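Grascombe kitchen shop puts breakfast back on the worktop

22 February 2026

For release: immediate

I've had a small shop selling kitchen bits on Nasley Road in Grascombe for long enough to know what people say when they come in. They say they've run out of room. Then they buy a toaster. So this spring I'm trying something new, and I'd love it if you'd tell your readers!

The Breakfast Corner opens in April at the back of the shop. It's a working counter laid out the way people really live, with the toaster and the coffee things and the tea towel all out at once, and you can come and move everything about until it suits you. Bring your measurements (or a scrap of paper with a wobbly drawing on it, I've had plenty of those). We'll mark your own worktop out in tape and see what fits.

I got the idea from a customer who had bought three different bread bins from me and brought back two. Lovely woman, tiny kitchen. We ended up clearing a shelf and pretending it was her counter, and she went home with one tray and no bread bin whatsoever. I thought, well, we should do that properly.

The counter sessions are free and last as long as they last. I'm also bringing in a new range of trays and crates from Lemov, a family workshop I've been pestering for two years, and coffee pots from Degefa, who do spare glasses and spare plungers — a great relief to anyone who has ever knocked one into the sink. The first 100 people through the door get a tea towel. There are 444 of the small trays in the first delivery and once they've gone I'll be waiting for more like everybody else.

My own rule, for what it's worth, is that whatever you touch before nine in the morning should stay out, and it should live on something you can lift. Crumbs get everywhere. If the jam and the butter dish are on a tray you can pick the whole lot up and wipe underneath, and you're done before the kettle boils.
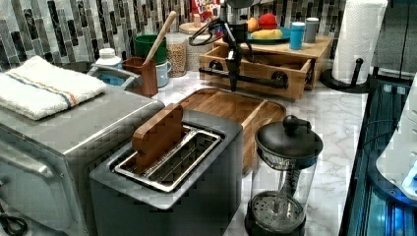 I'm fond of a crate with a proper handle for the same reason. You can slide it towards you without unloading it, and it does nicely for tea bags and all those half packets of crackers. A French press wants a spot near the kettle and the toaster wants a bit of air above it, so please don't shove it under a low shelf.

Anyone who'd like a session can ring the shop or just turn up. Reporters are welcome too, and there'll be toast.

Contact: Eleni Radonjić, at the shop, Nasley Road, Grascombe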